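Getting Your Gadget Drawer Under Control
12/20/19

New gadgets are coming into the house this month, and I love this time of year for sorting out the old ones! Dump the whole drawer onto a towel (mine came to 5 chargers, 2 dead remotes and a Hatberg speaker I'd given up on) and get going.

Label both ends of every charger. Masking tape and a marker work great, and a tag that says "Zulteo tablet" will save you a good hunt in February.

Old toothpaste caps and egg cartons are perfect for tiny screws. I put the screws in the carton in the order they come out, then work backward when I close things up again.

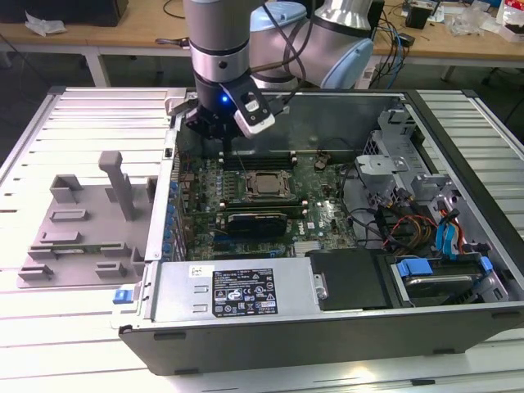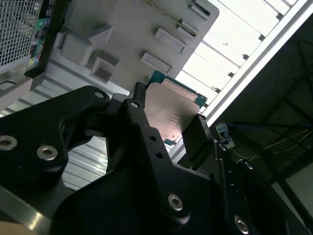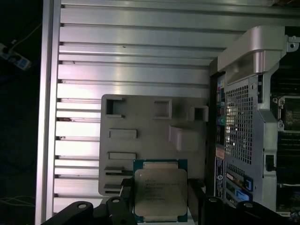
Processor and open computer case
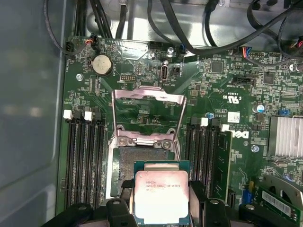
Can I clean a dusty keyboard with a vacuum?
Turn it upside down and tap it gently first, then go over it with a soft, dry paintbrush. A vacuum with a brush attachment on its lowest setting is fine after that, so long as none of the keys are loose.

For sticky remotes, take the batteries out and wipe the buttons with a cotton swab barely dampened with rubbing alcohol. It's so satisfying, and the grime comes right off!

Coil long cords in big, easy loops and slip each one into a cardboard tube. My Demia headphones cord used to knot itself overnight, and now it lives in a tube with its name on the side.

Keep dead batteries in a jar by the door, with tape over the ends, and take the jar along next time you pass the recycling drop-off.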